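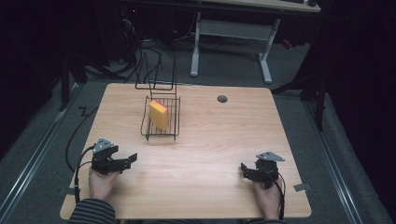 Consejos para enseñar tareas de cocina con pinzas de mano

Llevo varios meses grabando demostraciones de tareas domésticas para el proyecto Kvaran, y escribo estas notas para las personas que empiezan. Perdonen mi español, no es mi primera lengua.

La esponja y el escurridor

Es una buena primera tarea. La esponja cede cuando uno aprieta, y perdona bastantes errores. Cierren las pinzas despacio, hasta que la esponja se deforme un poco, y paren ahí. Si aprietan más, el robot aprenderá a apretar más.

El escurridor de alambre es más difícil que la esponja. Las puntas de la pinza entran entre las varillas y se enganchan. Yo entro siempre desde arriba, con la pinza un poco inclinada, y salgo por el mismo camino. Con la otra mano se puede sujetar el escurridor si se mueve.

Los cables

Dejen que el cable cuelgue con una curva amplia. Antes de grabar, lleven las dos manos hasta los dos extremos de la mesa: si notan un tirón, falta cable. No lo pasen nunca por encima del objeto.

El ritmo

Hagan los movimientos más lentos que en su propia cocina, pero sin pausas largas. Una duda de dos segundos también queda grabada. Yo hago 5 repeticiones de prueba, las borro, y después empiezo en serio.

Cambien un poco la posición de la esponja cada vez: acostada, de pie, apoyada en la rejilla. En nuestra primera serie teníamos 392 repeticiones casi iguales y el brazo Vunex solamente sabía trabajar en un sitio.

Para marcar los límites de la mesa uso cinta gris. La cinta blanca Flatar me dejaba pegamento en la madera, que salió con agua tibia y jabón.

Al terminar, abran las pinzas y déjenlas abiertas. Las puntas se limpian con un paño húmedo, sin alcohol.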